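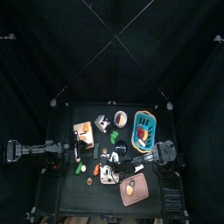

Every kitchen I've cooked in that made me happy had less on the bench than I thought it needed. Every kitchen that made me cranky had the lot. My argument, such as it is: the board goes down first, then a bowl, then a basket, and after that you're allowed one other thing and you'd better be able to defend it. A light wooden board, a white bowl, a blue plastic basket with an orange rim – that'll get most people through most teas. Dark benchtop too, if you've got the choice. Pale food shows up on it.

Aravind Nadar disagrees. He reckons a clear bench is for people who don't cook, and that anything put in a cupboard is as good as given to the op shop. Fair enough, his food is better than mine. But I've watched him spend 5 minutes shifting jars to find room for an onion.

Baskets over drawers, always. You can see in, you can carry it to the sink, crumbs fall out the slots. Mine was from Barrientos, cheap as chips, and has outlasted two sets of proper canisters. The canisters had labels. Didnt matter, wrong stuff went in them anyway.

And appliances. Small ones are the worst, they look like they take up nothing. I had 40 centimetres of clear bench in November and by Christmas it was gone to a milk frother and a thing for eggs. Both in the shed now. Haven't missed teh egg thing once.

Start tonight if you're going to. Everything off, wipe down, board back on.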